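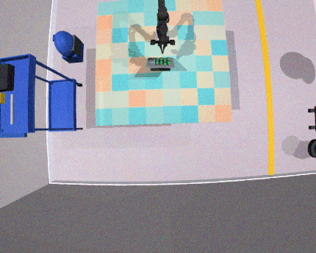 Flernden Switch Bench, reviewed by Salamatu Akpalu

I have been wanting a decent switch-pressing task for a simulated arm for years, and I've now spent most of the summer with one. Flernden's Switch Bench is an add-on pack for the Govitz simulator. You get a tabletop, a panel of rocker switches, an arm and gripper already set up, and a room to put it all in. Install took me 10 minutes on a machine that fights me over everything.

I love it. I also lost a good part of June to a fault in it, and if you're thinking of buying you should hear about both.

First, the good stuff. The switches are a joy! They're two-tone, green over dark gray, so it's easy to tell which half you're going for, and each one rocks on its own pivot with its own stiffness setting. You can make them crisp or mushy, or give one a sticky spring and leave the rest alone (great fun, and a very good way to find out how lazy your controller is). The arm model is stable even when you ask it for something dumb. The random floor and table colors are on by default. Leave them on – our first policy had learned the table instead of the panel, and that fixed it.

The fault showed up in a batch of 1,000 presses that Kekeli Darko set going overnight. The score in the morning was wonderful. Too wonderful, we thought, so Kekeli pulled the contact logs and found 13 runs marked as a clean press where the force on the fingertip had gone way over the limit we'd set. On a real arm that's a cracked panel or a bent finger. The force stop should have frozen everything, and it never fired.
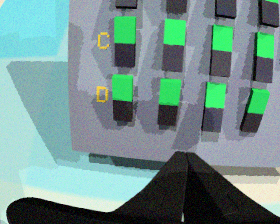
Render: Thiện Phan, from the Switch Bench test room

It took Thiện most of a week to track down. The force stop only watches the two fingers. If the closed gripper comes in low and the wide part of its body leans on the panel, the simulator works out the contact just fine and then doesn't pass it along to the safety check. So you can shove as hard as you like with the body, the target switch flips, and the run gets a green tick. Worse, a learning controller will find this out and start doing it on purpose. Ours had a real fondness for coming in low under row D.

I wrote to Flernden and got a reply from Ekow Agbenyega the next morning, which impressed me. He had it reproduced by the afternoon. The patch came out on 19th September and adds the whole gripper to the force stop, plus a warning in the log when a body part touches the panel before the fingers do. I've rerun our old batch with it and all of the bad runs now halt where they should. The patch does slow things down a little on my laptop.

Two smaller gripes. The force stop is still off in the quick-start file, and I think that's a bad choice for a pack people will use to train something they then put on real hardware. Dede Ansah in our lab ran the quick start for days thinking she was covered. And the manual has a single paragraph on safety settings, tucked in after the section on lighting. The older Dreltlow pack is clunkier in every other way but it puts its limits on page one.

If you already own it, get the patch, turn on the stop yourself, and go back through any results you got before. Check the peak force column as well as the pass rate. If you trained anything on the old version I'd retrain it – I did, and the new one presses more gently and hardly ever brushes the switch next door.

Would I buy it again? Yes, in a heartbeat. 8 out of 10, and it'll go up when they fix that quick-start file.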